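Workbench and Enclosure Inspection Checklist – with Comments
Site: Pluden workshop, small bench bay
Period: August
Inspected by: Zeyu Zhong
Reviewed by: Faizal Teoh

Scope

Covers the enclosure walls, frame posts, work mat, trays and cups, floor and access. Electrical testing of the bay is on form 768 and is not repeated here. Items are marked OK, Watch or Action. A comment is only written where there is something to say.

Section A – Access and floor

A1. Walkway in front of the bench clear. OK
A2. Floor clean, no spills. OK
A3. Stool pushed in when the bench is not attended. Watch
Comment: Found in the walkway on two visits. Moved back both times. Please remind the late shift.
A4. Fire extinguisher in place and tag in date. OK
A5. Overhead light working, no flicker. OK
Comment: Tube was changed last month.

Section B – Enclosure walls and frame

B1. Walls standing firm, no lean beyond the normal angle. OK
B2. Printed surface free of tears and lifting edges. OK
Comment: The brick print is only a surface finish, so do not tape notes to it. Tape pulls the print off when it is removed. Notes go on the clipboard by the door.
B3. Aluminum corner posts tight, left and right. OK
Comment: Checked by hand and then with the key. The right post took a quarter turn.
B4. No sharp ends or burrs where the posts meet the work surface. OK
B5. Front rail free of loose hardware. OK
B6. Nothing hung from the tops of the walls. Action
Comment: A jacket was hanging over the back wall on the first morning. Removed. The walls are not made to take weight – use the hooks by the door.

Section C – Work mat

C1. Mat flat, no curled corners. OK
C2. Mat clean. Action
C3. Mat free of cuts and holes. OK
C4. Marks and stains recorded. Watch

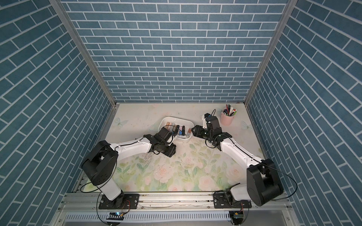 Item C2: floral mat with crumbs along the front edge, specks and scuffs on the surface.

Comment on C2: The crumbs need to come up before the next session. Use the hand brush and pan first, then a damp cloth. Do not sweep them forward over the rail, as they end up on the floor where people stand. Do not blow them off with the air line either.

Comment on C4: There are dark specks and scuffs over the mat, and a gray scribbled smudge on the left side. I have put these in the log as surface marks. The pattern makes small marks hard to pick out, particularly lower down where the flowers and leaves are thickest. The off-white part toward the back wall is easier to judge, so start there and work forward. Try mild soap on the smudge. If it does not come off, write that in the log and leave it alone. No solvent on the mat.

The spare mat is on the Huvero shelf, part 1068. It should not be opened for marks alone. Change the mat if it is cut, if it slides, or if a corner will not lie flat.

Section D – Trays, cups and small items

D1. Trays sound, no cracks or broken rims. OK
Comment: White plastic tray looked over and the rim felt all the way round.
D2. Tray set well back from the front edge. OK
D3. Cups on the mat are for bench use only. Watch
Comment: The pink cup belongs with the bench items. Nothing to drink at this bench, from that cup or any other. Drinks stay on the side table – this was also raised at the last inspection.
D4. Trays and cups washed at the end of the day. Watch
Comment: The wash sheet had gaps in it. Faizal to speak to whoever is closing up.
D5. Storage bin labeled and lid fitted. OK
Comment: The Ravn bin has a new lid. The old one can be thrown out.

Section E – Cleaning supplies

E1. Hand brush and pan on the hook. Action
Comment: Pan present, brush missing. Found later at the Palia bench. Each bench should have its own, so please order one more.
E2. Clean cloths available. OK
Comment: New pack of 100 opened this month.
E3. Spray bottles labeled. OK
E4. Trash emptied daily. OK

Actions

1. Brush and wipe the mat (C2). Before next use. Zeyu Zhong.
2. Try soap on the gray smudge and record the result (C4). Zeyu Zhong.
3. Order one hand brush (E1). Faizal Teoh.
4. Reminder about coats on the walls and drinks at the bench (B6, D3). Faizal Teoh.
5. Bring the wash sheet up to date (D4). Closing shift.

Reviewer's note

Agreed with all of it except A3, which I would move up to Action if the stool is out again. Allow about 2 hours for the next inspection if the posts are to be checked with the key, and do the mat first while the bench is free. – F. Teoh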